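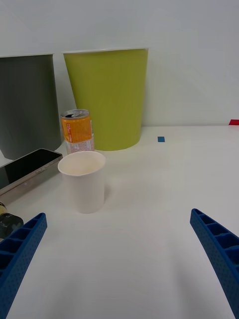 Section 4: Two-Basket Sorting on a White Tabletop

Last updated: October
Reading time: 4 min

The Tristlow tabletop sorting plan asks very little of you. You need two wastebaskets, one table, and the willingness to decide what things are before you throw them away. Most people have the first two.

Throughout this section, "the gray" means the dark gray wastebasket and "the lime" means the yellow-green one. Some households call the lime one yellow and some call it green. Settle this before you begin, as it has delayed more set-ups than any other step.

4.1 Placing the baskets

1. Clear the table and wipe it down. White tabletops show everything, including the sleeve you wiped them with.

2. Push the table up to the wall. A plain wall is best. Wallpaper with a strong pattern will make the baskets look as though they are trying to hide.

3. Stand the gray at the left, against the wall.

4. Stand the lime to its right, also against the wall, and leave a narrow gap between them. Both baskets are wider at the top than at the bottom, so measure the gap at the rims. People who measure at the base end up with two baskets leaning on each other like guests at the end of a wedding.

5. Keep the front of the table free. You will want it for step 8, and you will want it more than you think.

Note: Keep phones at the back or, better, in another room. A phone left beside a wastebasket will one day be in the wastebasket. If yours rings from inside the lime, see Section 9, Retrieval.

4.2 Deciding what goes where

6. The gray takes things that are finished: wrappers, dull pencil stubs, pens that have been given more than 12 chances.

7. The lime takes paper. Flatten it first. A ball of paper is satisfying to throw but takes up the room of several honest sheets.

8. Anything you can't place goes on the open part of the table. Give each item 90 seconds. When the time is up, it goes in a basket or back to wherever it lives. There is no third basket. Readers of the earlier edition wrote in to ask for one, and we have seen what they kept in it.

Caution: Do not put liquids in either basket. A half cup of cold coffee counts as a liquid. So does soup, whatever you were told at the office in Perron.

4.3 Liners

9. Liners are optional for the lime and wise for the gray. Fold the liner down over the rim by 4 inches and press it flat all the way around.

10. If the liner slides in under load, you have folded it by less than 4 inches. The Clonotano clip ring will hold it, and so will a large rubber band - we are obliged to mention the clip ring first.

4.4 Emptying

11. Empty the gray when its contents reach the rim. Pressing them down with your hand does not reset this rule.

12. Empty the lime on paper collection day. Lift it by the sides, with both hands, and carry it upright. It will be heavier than it was when you last looked in.

13. Put both baskets back where they were, gray on the left. If someone else in the house has swapped them, swap them back without comment. This may go on for a while.

Note: The Plorneleck desk model uses smaller baskets and a different order of steps. Do not combine the two sets of instructions. For liner sizes, go to Section 5.

375 shares
12 comments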